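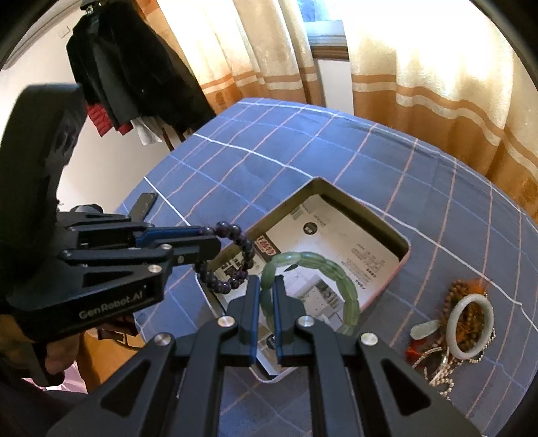
Vellbridge Jewellery Returns
Bench Inspection Checklist, Form 22
Fri 16 September
Checked by: Latifa Belhaj
Countersigned by: Moataz Mansour

Scope: bead bracelets, bangles, pendants, prayer strands and chains received boxed or unboxed. Complete one form per tray. Mark OK, HOLD or N/A and comment on every HOLD.

1. Work surface
1.1 Table covered, cloth flat, no folds under the items. OK
1.2 Box open with leaflet inside. OK. Leaflet is in Chinese. The English care sheet from Slaoui is to be added before dispatch.
1.3 Personal items off the cloth. HOLD. Small dark object near the box to be moved to the shelf.
1.4 Magnifier cleaned. OK

2. Bead bracelets
2.1 Pale green, elongated beads: cord tension. OK. Slight stretch at the knot, within tolerance.
2.2 Pale green: bead edges checked for chips by fingertip and under the magnifier. OK
2.3 Dark purple, small round beads: cord tension. HOLD. Cord shows between beads when the loop hangs under its own weight. Restring on 0.8 mm elastic.
2.4 Dark purple: colour transfer on damp white cloth, 100 strokes. OK, no transfer.
2.5 Stone identity. N/A at this bench. Do not write "jade" or "amethyst" on the tag until the Rumley report is attached.

3. Bangle and pendant
3.1 Bangle: hairline cracks, checked against a lamp through the full turn. OK
3.2 Bangle: inside diameter recorded. OK. See tray card.
3.3 Bangle stored flat. HOLD. Was standing on edge against the wooden strand. It can roll. Lay it down on felt.
3.4 Pendant: hole free of sharp edges. OK

4. Prayer strand and chain
4.1 Wooden beads: splits, rough grain. OK
4.2 Orange-red tassel: fibres secure, no dye on adjacent pieces. OK
4.3 Silver-coloured chain: clasp closes and holds. OK after second try. Clasp is stiff.
4.4 Chain stored apart from stone and wood. HOLD. Bag separately.

5. Release
Tray 49 not released. Items 1.3, 3.3 and 4.4 can be closed at the bench. Item 2.3 goes to Breketeck for restringing, then back through section 2 in full. Attach this form to the tray card.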